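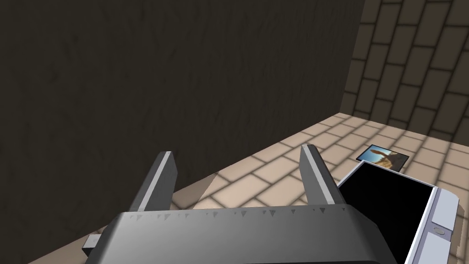

Just drive the thing yourself and let it copy you, was the advice a reader of our first edition sent in from Warnon, and I've pinched it as the motto for this chapter. It sounds easy. I thought so too, until I sat down in January to steer a simulated gripper across a tiled floor and found I'd forgotten how to pick things up!

We'll be working by remote control throughout, in the practice room that comes with the Tukell files. You move, the arm follows, and every run gets saved as a demonstration. My first 17 were dreadful — keep yours anyway, we'll want them when we get to sorting good runs from bad.
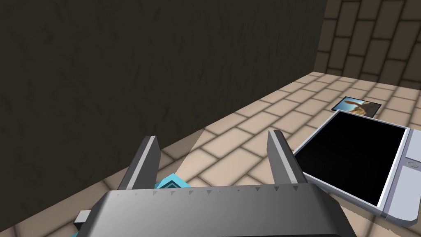 Fig. 2 Gripper open, with part of a blue block between the fingers.

Before you touch the controls, have a think about where you'd look first if it were your own hand going in.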